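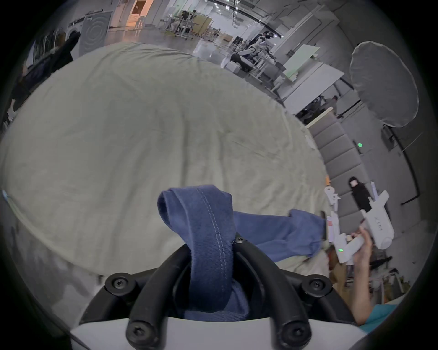
Navy strip pulled straight over the grey-green sheet, double stitching along the fold.

October, afternoon, Flukulby, big room

Carrying on with the strips for the Iyamu cover. The morning went to cutting and pressing, so this page starts after lunch.

Strip in use is the navy one, folded lengthwise with the double row of pale stitching close to the folded edge. Finished length 133 cm, measured flat on the table with no pull on it. I measured again at the end of the day and will put that number in the table at the back of the book once I have done it a second time with the steel tape. The cloth tape is stretched and I don't trust it past a meter.

The question for the week is still where the strip wants to lie on a curved top. On a flat table anything works. Over the rounded shape the folded edge and the open edge don't travel the same distance, and the strip has to take up the difference somewhere. With the stitched edge on the inside of a bend it puckers between the two rows. With the stitched edge on the outside it stays flatter but the open edge goes slack and starts to lift. Same thing I wrote last time with the short sample, so length is not the cause.

Sheet: the pale grey-green one again. I had meant to swap it for the white, but navy lint shows badly on white and we would be brushing it all day. The grey-green creases if you look at it. I steamed it before lunch, folded it over my arm to carry it across the room, and lost most of the benefit. Next time carry it on the tube.

Notes on the creases, in case anyone wonders later whether they matter. Small soft ones don't seem to affect where the strip settles. A hard fold line does. The strip finds the line and sits along it, and then you think you have found its natural path when all you have found is the way the sheet was folded in the cupboard. I marked the bad fold with a bit of chalk and kept the strip away from it. The chalk has to come off before the sheet goes back. Seltoner takes it out, cold, with no rubbing.

What we tried, in order:

Laid loose from one end. The strip twisted before it reached the far side. Pressing it again took the twist out for a while and then it came back. I think the twist is sewn in. The under row was run in the same direction as the top row and the feed pushed the upper layer along a little each time. The next strip should be sewn with the second row started from the opposite end, to see if the two cancel.

Held from both ends and pulled straight, then lowered. Better. Pulled straight, the stitching is easy to look along and you can see any wander in the rows. Wander in the lower row near one end, where I had unpicked and gone over it. Not bad enough to redo for a trial piece, but it would not pass on the real cover.

Held from both ends and lowered with some slack in the middle. The middle touches first, the ends come down after, and the strip goes on with hardly any twist. This is the one to keep. It needs two people talking to each other. When one side goes early the middle slides toward them and you have to lift and start over.

Pinning: pinned across the strip, not along it. Pins 7 cm apart on the curved part, further apart where it runs flatter. Pinning along the fold looks neater but the pins bend the edge and leave a wave that stays after they come out. The glass-head pins are down to the end of the box. The plain ones are no use on this, they vanish into the weave.

Weight of cloth. The Astodska label on the roll says 200 and gives no unit anybody could read, the corner was torn. I have been treating it as grams per square meter. It feels right for that next to the old samples but I would like to cut a square and weigh it before that number goes into anything we send out. Kitchen scale is too coarse. Ask next door for theirs.

Pressing: hot iron and a damp cloth on the folded edge, dry iron on the rest. Don't go over the stitching with a dry hot iron. The pale thread picked up a shine on the short sample last month and the shine hasn't washed out. Color of the thread has held otherwise.

A thing I keep forgetting - let the strip rest after pressing before measuring. Straight off the board it comes up 2 mm longer than it does after it has sat through a coffee. That is enough to throw off the corner marks when several strips are joined.

Ends: raw for now. They have started to fray with the handling and I trimmed the whiskers off twice. For the real ones either turn the end under before the second row goes on, or bind it. Turning under makes a lump of several layers, and on the curve that lump will show through anything light laid over it. Binding is slower. I lean toward binding and would like another opinion before cutting the rest of the roll.

Storage. The shelves need sorting before the next delivery. There are bags with remnants in them and no labels, and I opened several this morning looking for the interfacing and found it in the last one. Proposal: anything shorter than a forearm goes in the stuffing bag, anything longer gets rolled, tied with a scrap of itself and put on the upper shelf with the color facing out. Teal and navy kept apart, they look the same in the evening under the ceiling lights and I have already cut one wrong piece because of it.

Also the floor. Sweep before any cloth is unrolled to full length, because the long pieces always end up touching it somewhere. Pins on the floor too. Magnet is on the hook by the door.

To do:

Sew strip with second row started from the opposite end.
Measure the navy strip again, steel tape, after resting.
Weigh a cut square of the Astodska cloth.
Chalk out of the grey-green sheet, then onto the tube.
More glass-head pins, the long ones.
Decide on ends, bound or turned.
Label the bags.

Added at 5:40 pm. Went back to the pinned strip before packing up. The open edge had lifted again between two pins on the steepest part of the curve, everywhere else it was lying down. Moved the pins closer there and left it overnight with a note on it asking people not to tidy it away. If the edge is still up in the morning I will try a shallow dart on the underside, and if that shows from the front we go to a strip cut on the bias and accept using more cloth.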